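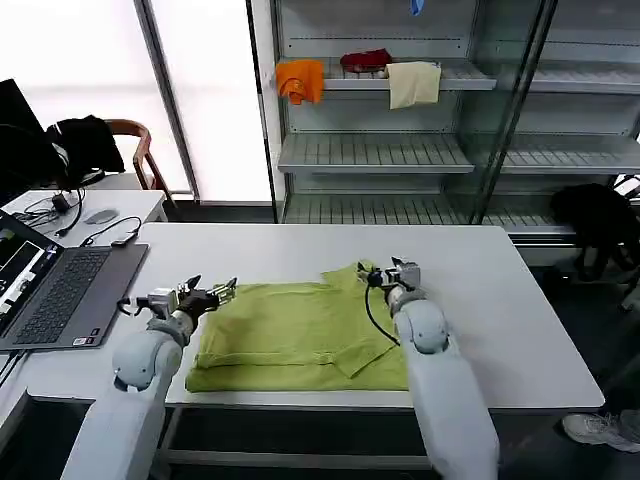 4. Folding tops at the table

This section covers polo shirts and T-shirts, short or long sleeved. Knitwear is in section 5. Read section 3 first if you have not yet set the table height.

4.1 Before you start

1. Wipe the table top with a dry cloth. If you use a damp one, let the surface dry fully before putting any garment down.
2. Check that the garment is dry at the seams and under the collar. These are the last places to dry, and a shirt folded too early will smell by the end of the week.
3. Empty any pockets and fasten the buttons. On a polo shirt, fasten all but the top one.
4. Turn the garment the right way out.

Note: The Gratcombe table top is 700 mm deep. Adult sizes fit across it with the body laid lengthways, and a long sleeve may hang over the side until it is folded in.

4.2 Laying out

1. Put the shirt face down with the collar pointing away from you.
2. Pull the hem towards you with both hands until the back lies flat. Smooth from the middle outwards, never from the edge in.
3. Straighten the side seams. If one seam has twisted round to the back, lift the hem, give it a light shake and lay it down again.
4. Stand a polo collar up with your fingers, then turn it down along its own crease. A collar left half up will press into a hard line once the shirt is in a stack.

Caution: Do not pull on a ribbed collar or cuff to move the shirt. The rib stretches and does not always go back. Hold the shirt by the body.

4.3 Folding

1. Take the right-hand side and fold it in towards the middle, starting from a point halfway along the shoulder. The fold should run straight down to the hem.
2. Lay the sleeve back on itself so that it stays inside the folded edge. A long sleeve needs a second turn and should then run down towards the hem.
3. Do the same on the left.
4. Bring the hem up by a hand's width and smooth it down.
5. Fold the lower half up to just below the collar.
6. Turn the shirt over, supporting it from underneath with a flat hand.

If a slanting crease shows near a corner after step 3, the side fold was not parallel to the centre. Open that side only and fold it again. Pressing harder on the crease will set it.

The finished shirt should be a plain rectangle with the collar at the top, flat enough to lie without springing open.
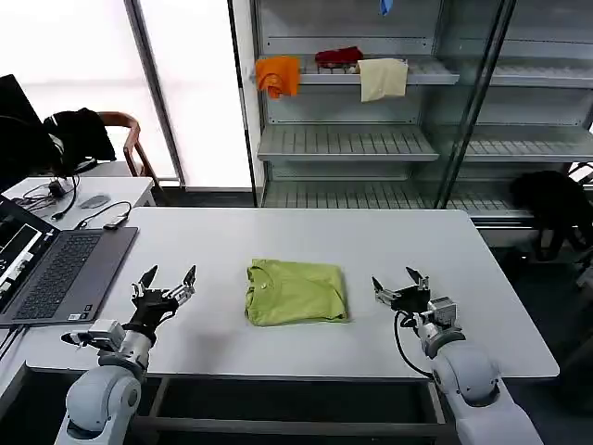

Thick cotton may lift a little at the last fold. Leave it under your palm for a few seconds, then move it to the stack.

Note: Printed fronts should not be pressed against each other. Put a sheet of the thin paper between them if the shirts are going into store.

4.4 Stacking and putting away

1. Keep each stack to one size and one colour.
2. Place the shirts with the folded edge facing out, so that one can be taken without disturbing the rest.
3. Stop at 24 shirts for thin cotton. Heavier polos should be stacked lower — go by how level the top one sits.
4. Carry a stack with one hand beneath and one on top.

Caution: Leave a gap between the top of the stack and the shelf above. Shirts dragged out from under a tight shelf lose their fold and can catch on the shelf edge.

4.5 If the fold will not hold

Shirt slides open: the hem was not turned up in step 4 of 4.3.
One side thicker than the other: the sleeve is bunched. Unfold that side and flatten it.
Collar off centre: the two side folds are of different widths. Start again from 4.2.

Replacement paper sheets are listed as part 155 in the Guerra parts list.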